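Birkthorpe Motor Talk > Servicing and Repairs > Where to drop the car in Colbridge now?

tully_wagon
Need a timing belt and water pump done, the Grerkgate Rd place where I've gone for years has changed hands. Who's everyone using? Quoted 2909 by the dealer which is a joke for a 4 cyl. Also need somewhere with early drop off, I start at 7.

ratchet_mel
Kokkonen's, behind the tyre place. Arvo Kokkonen did my belt in January, no dramas. Key slot in the side door so you can drop the night before. Parking is awful but – get there before 8 or you're out on the street.

dougalfromtully
Disagree sorry. Waited 4 days for a thermostat and had to ring them every time. Work was fine, comms terrible. Trevor Doucette out on the Tully road is slower on paper but he rings you.

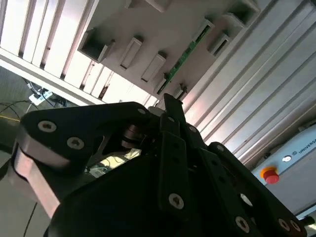
Black gripper, silver hex screws, grey rack above.

ratchet_mel
4 days waiting on a part isn't the workshops fault though?

dougalfromtully
It is if they tell you it's in stock when you book.

tully_wagon
Fair. Does Doucette do Saturday? And how do you find it, maps sends me to a paddock.

dougalfromtully
Saturday mornings yes. Ignore maps. Coming from Colbridge go past the servo, second left, unit 18 right down the back. Don't park across the roller door, he'll go off at you.

sparky_jen
Whoever you pick get the tensioner and idlers done same time. Mate skipped them to save a few bucks, belt off again within the year. Ask for the old parts back too, any decent place will do it.
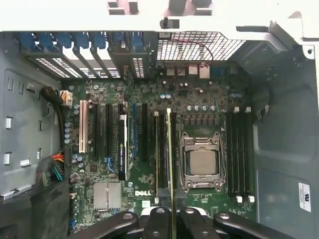 Re: Where to drop the car in Colbridge now?

tully_wagon
Rang both. Kokkonen's cheaper, can't fit me in till the week after next. Doucette can do this Saturday, wants 30 bucks for a loan car for the day. Going with Doucette I think.

ratchet_mel
30 for a loaner?? Arvo's is free. Your money mate

dougalfromtully
Good call. Tell him to check the cam seals while he's in there, they all weep on those.

tully_wagon
Will do, already on the list. Will post the final bill when I get it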